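Osthorpe Residential Kitchens: Care and Cleaning
Picture Gallery

The Osthorpe Household Services Office maintains the shared kitchens of the Flustimley and Wolell residences. This gallery belongs to the printed guidance on the care of cooking areas and is intended for residents, for kitchen monitors and for staff who are new to the buildings. It concerns the stove, the counter and the wall behind them, which together take up the larger part of any cleaning session. The text was prepared by Tahmineh Nazari and Iraís Olvera of the Household Services Office and reviewed by Zoltán Takács. Floors, refrigerators and extractor hoods are treated in a separate gallery, to be issued in September.

Residents are reminded that all gas controls must be turned off and the burners allowed to cool completely before any part of the stove is wiped. Pans, kettles and utensils are to be moved well clear of the working area.

1. Behind the burner 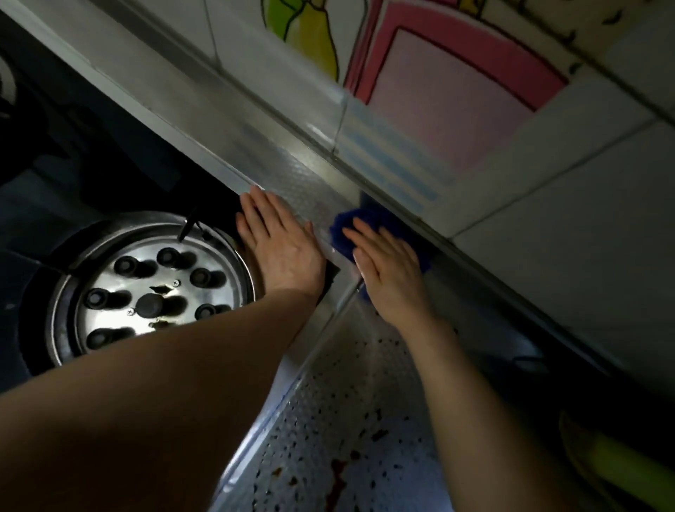

Household Services Bulletin, Issue 17, page 2

The line where the metal ledge meets the wall collects grease more quickly than any other part of the stove. A bunched cloth should be pressed firmly into the corner and drawn along it in short strokes. The free hand may rest on the ledge for balance. Fold the cloth to a clean side as soon as it begins to leave a film.

The drip pan is cleaned after the ledge. Brownish marks tend to form around the base of the burner posts, and they are best loosened with a damp cloth and a small amount of mild dish soap left in place for a few minutes. Scouring powder and steel wool must not be used on polished steel. The small screws in the pan are not to be removed by residents. Particular care should be taken near the ignition pin, which is thin and bends easily; a burner that fails to light after cleaning should be reported to the office and not relit with a match.

2. The textured counter

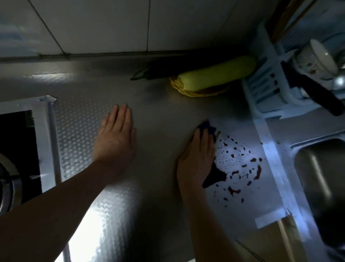 Spills of sauce, juice or similar liquids should be dealt with before they dry. Work inward from the outer edge of the spill so that the liquid is gathered into the cloth and does not travel farther across the metal. Rinse the cloth in the sink as often as required and wring it well before returning to the counter. Fine drops often land at some distance from the main spill, and the surrounding area should be checked from more than one angle, as reflected light can hide them.

The raised diamond pattern holds liquid in a way that a smooth sheet does not. A single pass in one direction is seldom enough. After the first wipe, go over the same area across the pattern, then once more with clean water. The surface is to be dried with a fresh towel, including the strip beside the stove and the seam at the foot of the tiles. Dark liquids left in the grout can cause lasting discoloration, and a soft brush may be used there if wiping alone does not lift the stain.

Dark cloths are suitable for this work but must be inspected in good light before they are put back into use, as soiling is harder to see on them. Used cloths are placed in the lidded bin provided in each kitchen and are not to be hung over the faucet.

Further information

Replacement cloths and mild dish soap may be requested from the office in Room 18 of the Flustimley building. Residents of Wolell should apply to Réka Szekeres, who keeps the supply cupboard for that building. Damage to the counter sheeting, loose trim or cracked tiles should be reported in writing to Bence Erdős, giving the kitchen number and the position of the fault. Form 81 is available at the office for this purpose.

The full text of the kitchen guidance is available at the office in large print on request. Kitchen monitors are asked to display the current copy near the sink and to remove earlier copies when a new issue is received.

Gallery last revised 22 June 2020
Osthorpe Household Services Office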